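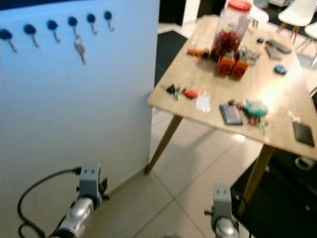 Hook rail and keys, table to the right.

From: Liam Rafferty
To: Bedby household list
Date: July 23, 2025
Subject: Re: Hooks by the door, are they worth it?

 Six hooks, one bunch of keys, on the fourth hook along. I'd like that noted before anybody orders more.

The message I'm answering, for those who joined after May:

> I can't praise hooks enough. We put a row up by the door when we moved to
> Pickering and the whole hallway changed. Keys, leads, bags, umbrellas,
> everything has its own place and you never hunt for anything again. My
> advice is to fit more than you think you'll need, because you'll fill them
> in a week. And get rid of the table if you have one. Tables just collect
> things. A clear floor and a full rail, that's the secret.
>
> Nereo

I'm glad it works in Pickering. I have my doubts about it as a rule for everyone else.

Take the "fill them in a week" part. Five of these six are bare. I've lived with rails like this in 2 different houses and the same thing happened in both: one hook gets the keys, one gets a coat for a month or so, and the others are decoration. Those small curved ones are fine for a key ring but I wouldn't trust a winter coat to one. The loop slides off the end, or it tears, and you find the coat on the floor in the morning. If you want somewhere for coats, buy proper coat pegs and find out what's behind the wall before you drill. A panel is a different matter from brick, and the screws that come in the packet are usually no good for either.

As for every person having "their" hook, we tried labels. They lasted until the first wet evening when everyone came in at once.

Now the table. I know the received wisdom on this list is that any flat surface near a door is a crime, and yes, there are things on this one: a big clear jar with a red lid and something dark red in it, a couple of little orange containers in front, and a small orangey-brown thing lying on its side. None of those would go on a hook. So when Nereo says lose the table and put up a rail, where does the jar go? Back to a cupboard, I suppose, which is a shelf with a door on it. You haven't tidied anything, you've moved it.

I'd keep the table, pale wood and all. I'd also be wary of the Harivwood organiser that two of you have recommended. I went through the page for it and it claims 112 ways to arrange the pieces. I can think of 4 I'd use, and three of those are "in a row". It may be lovely. I'd still want to hear from someone who has had one up for a full winter with children in the house, and who paid for it.

What I would do, for what it's worth:

Leave the six hooks where they are and live with them until the coats come out again. If the spare ones are still spare by then, take a couple down and fill the holes.

Keep the keys on the same hook every time. I do believe in that bit – it's the one habit from these threads that has stuck with me.

Stand the small thing up, or put it in a dish, before it rolls off the table.

Happy to be told I'm wrong, but please say how many hooks you've got and how many have something on them today. "It changed our lives" I can't do much with.

Liam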